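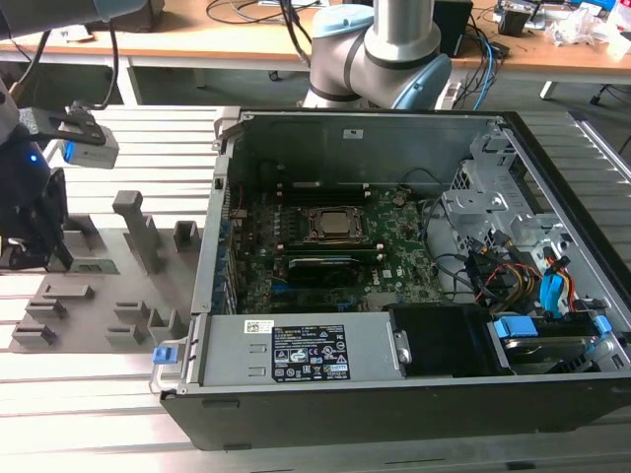
側板を外して横に寝かせたデスクトップパソコン。緑の基板にDELLの文字。

「まだ使える」は誰のせりふか
文・イヴェット・チャン
3/19/24

うちの台所に、Grandauというメーカーの炊飯器があります。もう売っていません。ふたのパッキンがゆるくなっていて、炊いている最中に横からしゅうしゅう湯気が出るんですが、ごはんはちゃんと炊けます。で、これを見た人はみんな同じことを言うんですよ。「えー、まだ使えるじゃない」か、「えー、もう買い替えなよ」か、どっちか。見ているものは同じ湯気なのに!

今回はこの「まだ使える」という言葉について、前から思っていたことを書かせてください。Hatsideの編集部からは「暮らしの話なら何でもいいです」と言われていて、何でもいいと言われると一番困るタイプなんですけど、これだけはずっと書きたかったので。

私は「まだ使える」という言葉が好きではありません。いや、物を長く使うことは大好きなんです。靴下の穴もふさぐし、取っ手の折れた鍋だってしばらくは布巾でつかんで使っていました(やけどするのでおすすめしません)。好きじゃないのは、この言葉がたいてい、それを使わない人の口から出てくるところです。

去年の四月、伯母の家の片づけを手伝いました。広い家ではないのに、押し入れというのはどうしてあんなに入るんでしょうね。毛布、毛布、座布団、また毛布。お中元の箱に入ったままのタオル。親戚がかわるがわるやって来ては、ひとつ手に取って「まだ使えるのに、もったいない」と言って、元の場所に戻して、お茶を飲んで帰る。誰も持って帰らないんです。伯母は最後のほうにはもう笑っていて、「使えるって言うなら使ってちょうだい」と玄関まで毛布を持って追いかけていました。受け取ったのは、たまたま集金に来ていた新聞屋さんだけ。

あのとき、腹が立つというより、ちょっとぞっとしたんです。自分もさんざんやってきたことだったので。人の家の古い棚を見て「味があるよね」、人の古い車に乗せてもらって「まだまだ走るね」。エアコンが効かなくて汗だくで通勤しているのは私ではないのに。ほめているつもりだったんですよ、もちろん。でも言われたほうは、買い替えたいという話がその瞬間にしづらくなる。

考えてみると、「使える」にはずいぶん幅があります。電源が入る。動く。困らない。気持ちよく使える。この四つは全然ちがうのに、日本語だとどれも「使える」で済んでしまうんですよね。炊飯器なら、スイッチが入れば使えると言う人もいるし、お米の真ん中に芯が残った時点でもう使えないと言う人もいる。うちの母は前者です。芯が残ったらおかゆにすればいいと言います。父は黙っておかゆを食べます。

友人のユゲット・ホーソーンは、十代のころから家具の直しをやっている人で、椅子の脚なんかを見せるとその場でぐらぐら揺らして、すぐ返事をくれます。彼女の返事のしかたが私は好きで、「使えます」とは絶対に言わないんです。「毎日座るなら直したほうがいい、たまにお客さんが座るだけなら二年くらい放っておいても平気」みたいに、必ず誰がどう座るかがくっついてくる。最初は、はっきりしないなあと思いました。こっちは捨てるか直すか決めてほしいわけですから。でも何度か相談しているうちに、決めるのは私の仕事なんだなと、まあ当たり前のことに気づきまして。

そうやって聞かれると、意外と答えられないんですよ。「この椅子、誰が座るの」と言われて、しばらく考えて、誰も座っていなかった。洗濯物が座っていました。結局その椅子は直してもらって、今は玄関で靴を履くときに使っています。靴を履くのに椅子があると、こんなに楽だったのかと毎朝感心しています。三十を過ぎてから片足立ちでブーツを履くのが、ひそかにつらかったんです。

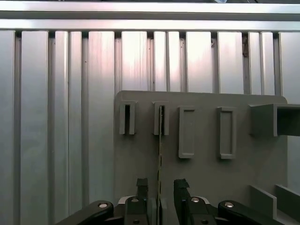
Hatside 第50号 10ページ

話を戻します。「もったいない」のほうは、もう少し肩を持ちたい気持ちがあります。あれは物に向かって言っているというより、自分の後ろめたさに向かって言っている言葉だと思うんです。買ったときの自分、選んだときの自分、これさえあれば毎朝ジュースを飲むようになると信じていた自分。ジューサーを捨てるときに胸が痛むのは、ジューサーがかわいそうだからというより、あの張り切っていた自分に申し訳ないからで。だから「もったいない」と自分で言う分には、存分に言えばいいと思います。私も言います。言いながら捨てたり、言いながらまたしまったりします。

困るのは、それを人に渡すときです。不用品のゆずり合いに、一時期すごくはまっていました。Clitierという地域の掲示板みたいなサービスがあって、いらないものを載せると近所の人が取りに来てくれる。最初の一か月は楽しくて楽しくて、家じゅうを見回しては「これも出せる、あれも出せる」と写真を撮っていました。花瓶、延長コード、ほとんど読んでいない料理の本。知らない人が「助かります!」と喜んで持っていってくれると、本当にいい気分になるんです。

でもだんだん、出すものが怪しくなってくるんですね。角の欠けた皿。片方だけ少し音の小さいスピーカー。説明文に「まだ使えます」と書いている自分がいる。ほら、出た。あの言葉です。自分ではもう使いたくないのに、捨てるのも嫌で、捨てるという嫌な役目を、知らない誰かに送料なしで配達してもらおうとしている。皿を取りに来てくれたのは学生さんらしい若い人で、玄関先で欠けたところを親指でそっと触って、「大丈夫です、使えます」と言ってくれました。こっちが言わせちゃったんですよね、あれは。今思い出しても耳が熱くなります。

それからは、書き方を変えました。「まだ使えます」の代わりに、自分が使うのをやめた理由を正直に書くことにしたんです。「音が片方小さくて、映画を見るときに気になるのでやめました」「重くて、棚の上から下ろすのが面倒になりました」。身もふたもないでしょう。引き取り手が減るだろうなと覚悟していたら、たしかに減りました(笑)。減ったけれど、来る人の顔つきがちがう。重い鍋は、重い鍋を探していた人が来ました。豆を煮るんだそうです。ふたが重いほどいいんですって。知らない世界です。

この話をすると、反論もいろいろもらいます。一番きちんとした反論をくれたのは、Chisholmという古道具屋で長く店番をしているレジャン・ウォンさんでした。ウォンさんいわく、理由なんか書かれても余計なお世話だ、と。前の人がなぜやめたかを知らずに買うから、自分の使い方が見つかるんだ、うちの客はみんな勝手に花を生けたり猫を入れたりして帰っていくぞ、と。これには正直、ぐっと詰まりました。言われてみれば私も、何に使うのかわからない木の枠をあの店で買って、ずっとレシピの紙をはさんで台所に立ててあるんです。もし「元は何々で、ここがゆるんだので手放しました」と札がついていたら、買わなかったかもしれない。

だから、私の言い分にも穴があります。黙っていることで物が自由になる場合がある、というのは認めます。ただ、古道具屋さんの沈黙と、親戚の「まだ使えるのに」は、やっぱり別のものじゃないでしょうか。ウォンさんはお客さんに「使えますよ」とも言わないんです。聞かれたら「さあ」と言う。あの「さあ」は、買う人に全部まかせている「さあ」なので、私は好きです。値段はちょっと高いと思っていますけど。

それと、お金の話を抜きにしてはいけないですよね。買い替えたくても買い替えられない人にとって、「まだ使える」は意見でも信条でもなくて、ただの毎日です。私にも財布がからっぽの時期がありました。冷蔵庫の扉が閉まりきらなくて、夜だけ本の束で押さえていた冬。あのころ人に「物を大事にしていてえらいね」と言われて、どんな顔をしていいかわからなかった。えらくないんです。買えないんです。反対に「そんなの早く捨てなよ」と言われるのも、それはそれでこたえました。要するに、何を言われても嫌だったということかもしれません。めんどくさい人間ですみません。

じゃあ人の家の古いものを見たとき何と言えばいいのか、と編集のリュシーさんに原稿の途中で聞かれました。これが難しい。最近の私は、「これ、どうやって使ってるんですか」と聞くようにしています。使えるかどうかは判定しない。聞くと、みなさん案外しゃべるんですよ。スイッチを二回押すと動くとか、夏は調子がいいとか、そこを持つと取れるから持たないでとか。ベルナデット・デシャンさんという、同じ建物の下の階のおばあさまの家では、掃除機の話だけで三十分近くいました。ホースの継ぎ目にハンカチが巻いてあるんですが、そのハンカチにもまた話があって、結婚祝いの残りなんだそうです。掃除機のほうは「大嫌い、早く壊れてほしい」とおっしゃっていました。てっきり愛着があるのかと思ったら!

愛着があるだろうと決めてかかるのも、こちらの勝手なんですね。長く使っているからといって、好きとは限らない。やめるきっかけがないまま今日も引っぱり出している、そういう物が家の中にはけっこうあります。それを外から見て「大切にされてますね」と感動するのは、旅行先で洗濯物を見て風情があると言うのに近いかもしれない。干している人は早く乾けと思っているだけで。

伯母の毛布は、結局、半分ほど残りました。捨てる日を決めていたのに、前の晩に本人が一枚ずつ広げて、これとこれは置いておくと言い出したんです。手伝いに行った私は、玄関まで運んだ袋をまた押し入れに運びました。「まだ使うの」と聞いたら、「使わないわよ」と言われました。使わないけど置いておく。なるほど、それなら私にも何も言うことはない。お茶をもらって帰りました。

炊飯器のことも書いておかないと。しゅうしゅういうあれです。先週、パッキンだけ合うものがないかと思って店をいくつか回ったんですが、ありませんでした。店員さんが気の毒そうに新しい機種のパンフレットをくれて、今それが冷蔵庫に貼ってあります。玄米が早く炊けるらしいです。玄米、食べないんですけど、ちょっと心が動いています。次に編集部の人が家に来ても、どうか湯気については何も言わないでください。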